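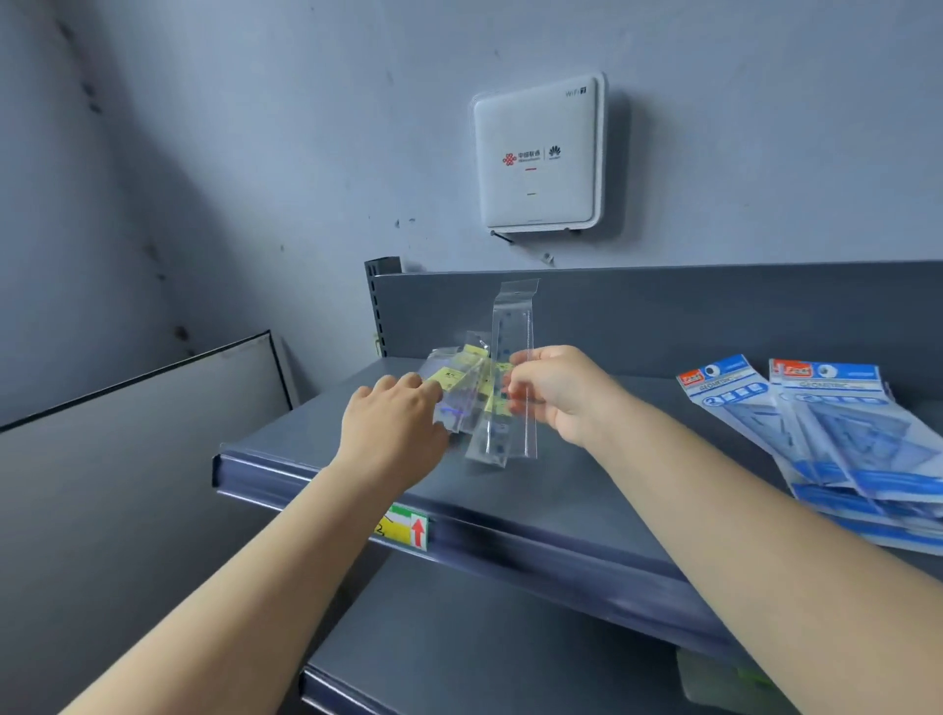
29.04.2018
Eingetragen von Indrek Lepik, Gärkeller

Hefenahrung Bader, zweiter Durchgang. Ich schreibe das ausführlicher auf als sonst, weil beim ersten Durchgang im März zu wenig im Heft stand und wir hinterher zu dritt drei verschiedene Erinnerungen hatten.

Ausgangslage: Bader behauptet in seinem Datenblatt, die Nahrung verkürze die Hauptgärung »deutlich« und sorge für ein »saubereres Profil«. Beides steht ohne Zahl da, ohne Würze, ohne Hefestamm. Deutlich gegenüber was? Der Vertreter hat Gunārs am Telefon erklärt, das hänge eben vom Betrieb ab. Stimmt sicher, nur kann man dann auch nichts auf den Sack drucken. Gunārs ist trotzdem dafür, und sein Argument ist das Flanstead: Im März war der Sud mit Nahrung nach 52 Stunden auf Endvergärung, und so schnell hatten wir das Flanstead noch nie.

Mein Einwand von damals, der Vollständigkeit halber noch einmal: Der Sud im März hatte frische Hefe, der Vergleichssud davor hatte Hefe aus der fünften Führung. Außerdem stand der eine Tank näher an der Tür und der andere hinten an der Kühlleitung. Das Malz war auch nicht dieselbe Lieferung. Wer aus so etwas eine Ersparnis herausliest, kann genauso gut die Wetterkarte nehmen.

Diesmal also so:

Ein Sud Flanstead, normal eingebraut, Malz komplett aus einer Lieferung Grigaitė. Nach dem Kühlen auf vier Versuchsgefäße zu je 50 Litern verteilt, der Rest ging wie immer in den großen Tank und spielt für den Versuch keine Rolle. Zwei Gefäße mit Nahrung (A und C), zwei ohne (B und D). Alle vier in der kleinen Kammer nebeneinander, nach zwei Tagen hat Tùng sie einmal umgestellt, damit nicht immer dieselben zwei am Gebläse stehen. Hefe aus einem einzigen Eimer, zweite Führung, vor dem Abwiegen lange gerührt. Zugabe nach Gewicht, nicht nach Schöpfkelle.

Nahrung: 25 g je Gefäß, in etwas abgekochtem Wasser gelöst. Das ist das obere Ende der Empfehlung. Ich wollte erst die Mitte nehmen, aber Baiba meinte, dann heiße es hinterher wieder, wir hätten zu wenig gegeben. Da hat sie recht. In B und D kam dieselbe Menge abgekochtes Wasser ohne alles, damit wir auch darüber nicht diskutieren müssen.

Belüftung: Hier gab es die erste Panne. Der Sinterstein hat bei D schlecht durchgelassen, und ich habe ihn gewechselt. D hat dadurch vermutlich etwas mehr Sauerstoff bekommen als die anderen, weil ich nach dem Wechsel noch einmal von vorn angefangen habe. Gemessen haben wir es nicht, die Sonde ist zur Kalibrierung weg. Wenn D schneller ist als B, weiß ich also nicht, warum, und trage das auch so ein.

Verlauf, zusammengefasst (die einzelnen Spindelwerte stehen auf dem losen Blatt hinten im Heft, bitte nicht wieder als Notizzettel für die Fassbestellung benutzen):

Angekommen sind alle vier am ersten Abend. A und C hatten morgens die höhere Kräusendecke, das ist mir aufgefallen und Tùng auch. Gunārs hat sofort gesagt: siehst du. Eine Kräusendecke ist aber keine Messung. Die Gefäße sind oben verschieden eng, und A ist das alte mit dem schmalen Hals.

Am zweiten Tag lagen A und C in der Spindel etwas tiefer als B und D. Der Unterschied war da, bei beiden Paaren in dieselbe Richtung, aber er war kaum größer als das, was herauskommt, wenn Baiba und ich nacheinander dieselbe Probe ablesen. Wir haben das an diesem Tag dreimal ausprobiert. Ich lese höher ab als sie, immer. Ab da hat nur noch Baiba gespindelt und ich habe geschrieben.

Am dritten Tag war der Abstand zwischen B und A noch da, der zwischen D und C weg. D ist das mit dem zusätzlichen Sauerstoff, siehe oben. Man kann sich daraus jetzt eine schöne Geschichte bauen: Die Nahrung ersetzt zum Teil, was wir beim Belüften verschenken, und wenn man ordentlich belüftet, braucht man sie nicht. Klingt vernünftig, und ich habe mich selbst dabei erwischt, dass ich sie Aivar schon so erzählt habe. Belegt ist es mit genau einem Gefäß und einem verstopften Stein.

Endvergärung: alle vier nach 94 Stunden auf demselben Wert, innerhalb der Ableseungenauigkeit. Wann genau jedes einzelne fertig war, wissen wir nicht. Zwischen der vorletzten und der letzten Messung lag eine Nacht, und in der Nacht hat keiner von uns gespindelt. Falls die Nahrung also sechs Stunden gebracht hat, könnten die komplett in dieser Lücke verschwunden sein. Umgekehrt: Wenn sie in der Nacht verschwinden, bringen sie uns im Betrieb auch nichts, wir schlauchen ja nicht um drei Uhr früh.

Und weshalb waren es im März 52 und jetzt so viel mehr? Gunārs führt es auf die kleinen Gefäße zurück, die kühlen schneller aus. Kann sein. Dann darf man aber auch den März nicht mit dem Tank davor vergleichen. Ich habe in den alten Einträgen geblättert: Die Spanne beim Flanstead ist ohne jede Nahrung schon so breit, dass der Märzsud darin nicht besonders auffällt. Der schnellste, den ich gefunden habe, ist zwar langsamer als der im März, aber bei dem steht in Aivars Handschrift »Messung vergessen, morgen«. Der kann also auch früher fertig gewesen sein.
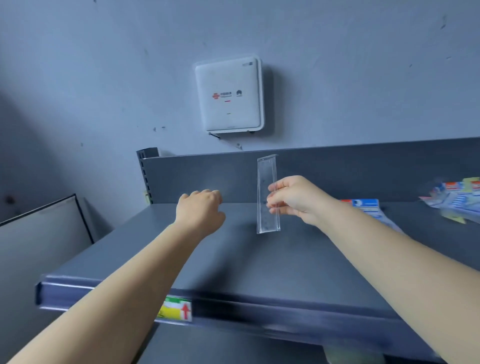 Verkostung. Wir haben es als Dreieckstest gemacht, jeweils zwei gleiche und ein abweichendes Glas, eingeschenkt von Tùng im Nebenraum, Reihenfolge gewürfelt. Teilgenommen haben Aivar, Baiba, Gunārs, ich und zwei Leute aus dem Ausschank in Clolham, die wegen der Leergutfahrt sowieso da waren. Verglichen haben wir A gegen B, weil bei C und D die Sache mit dem Sauerstoff dazwischenliegt.

Zwei von sechs haben das abweichende Glas richtig herausgefunden. Das ist genau das, was beim Raten herauskommt. Einer von den beiden war ich, und ich habe geraten. Gunārs lag daneben und war sich sehr sicher, er hat »das Sauberere« gefunden, es war das ohne Nahrung. Ich notiere das hier ohne Schadenfreude, ich hätte vor dem Test nämlich auch geschworen, dass B eine Spur mehr Ester hat. Im offenen Glas, mit Etikett, schmecke ich das weiterhin. Das sagt etwas über mich und nichts über das Bier.

Natürlich sind sechs Leute wenig. Einen kleinen Unterschied hätten wir damit kaum gefunden. Ich schreibe also nicht »die Nahrung hat keinen Einfluss auf den Geschmack«, ich schreibe »wir haben keinen gefunden, der uns aufgefallen wäre, und der Prospekt verspricht einen, der auffällt«.

Was noch dagegen oder dafür spricht, ungeordnet:

Die Hefe aus A und C setzt sich fester ab. Das haben Tùng und Baiba unabhängig voneinander gesagt, ohne dass ich gefragt hätte. Allerdings wussten beide, was drin war. Beim nächsten Mal Gefäße verdeckt beschriften, Zettel mit der Zuordnung in die Schublade. Hätte ich diesmal schon machen müssen.

Der pH war bei allen vieren unauffällig. Ich habe mit dem kleinen Gerät gemessen, das nach dem Spülen immer erst eine Weile wandert, die zweite Stelle hinter dem Komma also bitte nicht ernst nehmen.

Wo die Nahrung nach allem, was man weiß, wirklich etwas bringen könnte: bei Würzen mit viel Zucker oder Rohfrucht, denen es an Stickstoff fehlt. Das Flanstead ist reines Malz. Da hat die Hefe eigentlich alles, was sie braucht, vielleicht mit Ausnahme von Zink. Wenn Bader uns die Nahrung für das Starkbier mit Kandiszucker angeboten hätte, hätte ich weniger gemurrt. Angeboten wurde sie uns für alles, quer durch den Keller, im Gebinde mit Abnahmevertrag.

Zum Preis: Der Sack allein ist nicht schlimm. Aivar hat gerechnet, dass er sich trägt, sobald wir pro Tankbelegung einen halben Tag sparen. Die Rechnung stimmt auch, nur steckt in ihr die Annahme, dass uns der Gärtank bremst. Bei uns bremst der Lagertank, und zwar seit letztem Jahr. Ein Sud, der einen halben Tag früher fertig ist, steht dann eben einen halben Tag länger herum. Ich habe Aivar gebeten, das noch einmal mit der Lagerbelegung durchzugehen, und er hat gesagt, er macht es, wenn die Abfüllung für Clolham raus ist.

Nachtrag vom selben Tag, nach dem Gespräch mit Gunārs: Er findet, ich hätte mir das Ergebnis vorher ausgesucht. Ganz von der Hand weisen kann ich das nicht. Ich habe das Datenblatt gelesen und mich geärgert, und so geht man nicht neutral in einen Versuch. Deshalb sein Vorschlag, den ich gut finde: Den dritten Durchgang legt er an, und ich messe nur, ohne zu wissen, was wo drin ist. Wir haben uns vorher auf das Kriterium geeinigt. Wenn beide Gefäße mit Nahrung mindestens acht Stunden vor beiden ohne fertig sind, bestellen wir. Sonst nicht, und dann fängt auch keiner mehr mit dem März an.

Dafür brauchen wir Nachtmessungen. Tùng kennt jemanden mit einer elektronischen Schwimmspindel, die alle Viertelstunde einen Wert schickt. Ich traue den Dingern bei hoher Kräusendecke nicht recht, die setzen Hopfenreste an und zeigen dann Unfug. Für den Verlauf reicht es vielleicht, wenn wir morgens und abends mit der Glasspindel gegenprüfen. Eine davon vorab in Zuckerlösung testen, bevor sie ins Bier kommt.

Offen:
- Sauerstoffsonde zurück? Baiba ruft an.
- Sinterstein auskochen oder gleich neu. Der alte liegt auf dem Fensterbrett, nicht benutzen.
- Rest der Nahrung steht offen im Regal, zieht Wasser. In ein Schraubglas umfüllen und Datum drauf.
- Von Bader die Versuchsdaten anfordern, auf die sich das Datenblatt beruft. Habe ich im März schon einmal gemacht, Antwort war ein zweites Exemplar des Datenblatts.
- A bis D werden verschnitten und gehen als Haustrunk weg. Um die 25 Flaschen vorher abziehen und kühl stellen, für eine zweite Verkostung in ein paar Wochen, falls sich der Unterschied erst im Alter zeigt. Das behauptet das Datenblatt zwar nicht, Gunārs aber seit heute Nachmittag.

Kellerbuch Gärkeller · Rückfragen an Indrek Lepik oder Baiba Paju · Nur für den internen Gebrauch, Weitergabe an Lieferanten bitte vorher absprechen · Nach oben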